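The Robot Gripped the Door. Ask It About Yours

Berer would like you to stop hiring people to teach its robots. The firm's new service, Pikgate, sells practice time inside simulated rooms, and the pitch is simple enough: send in a floor plan, pick a task, and get back a trained routine ready to load onto a two-armed machine. The door package is the one the sales team leads with. It covers handles, hinges and the awkward business of getting a wide robot to pull something toward itself without standing in the way.

I spent an afternoon with the demo and came away less sure than the brochure wanted me to be.
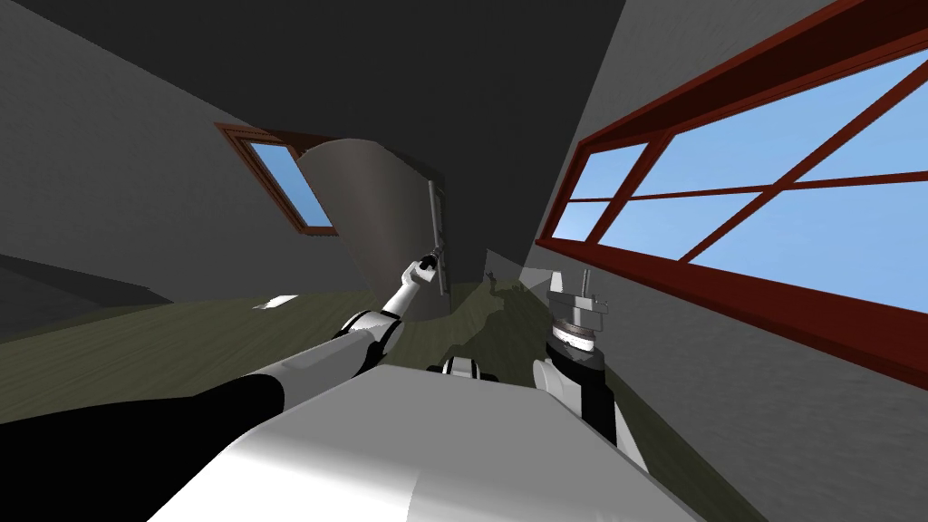
Pikgate's door task in simulation, with the left gripper closed on the handle.

Berer quotes over 70 percent success on doors the system hasn't met before. Pressed on what counts as a success, the company's answer was that the gripper must take hold of the handle and the door must move. How far it has to move is a setting, and the customer chooses it. Getting through the doorway is a separate module, sold separately.

Then there are the rooms. They have floors, walls, windows and a sky that never changes. They don't have a rug that bunches up, a closer that fights back or a child's scooter parked behind the door. Berer says clutter can be added on request. It can, at a price, and the price list runs to 9 pages.

"A simulated hinge does what you told it to do," says Aino Mustonen, who buys equipment for Kallio, a chain of care homes that tried the service last January. "Ours were painted over in the eighties."

Kallio ordered nine rooms modeled on its own buildings. Mustonen liked the speed, and she liked that a bad attempt cost her no drywall. She was less pleased with the finish. Wall and floor surfaces were picked from a stock library, so her plain corridors came back with somebody else's idea of tile.
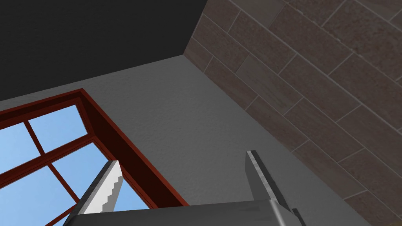

Berer argues that this variety is good for training, and there is something to that. A system that has practiced against many backgrounds should be harder to confuse with a new one. But a customer who pays for a copy of her own building has a right to expect one, and the contract Mustonen signed promised "site-matched interiors" without saying what the match would be measured against.

The rival offer from Grorkby is slower and duller. It sends a technician, who practices on the real door for as long as it takes. It costs 75 percent more per room, and I'd still get a quote from them before signing with Berer.

For warehouses with identical doors, Pikgate may well earn its fee. Everyone else should ask for a trial on the worst door in the building, and stay to watch it.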